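The grey fleece throw

Skurside has sold the same throw for 7 years. It comes in light heather grey only, and it still turns up on more sofas than anything else the shop stocks.

Fleece this thick is awkward to put away. Fold it in half twice, press the air out with your forearm and leave the fold facing forward on the shelf.
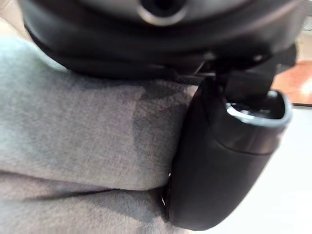
Wash it cool and skip the softener, which flattens the pile. Laaksonen makes a similar one in wool, but that needs airing outdoors and takes up more of the cupboard.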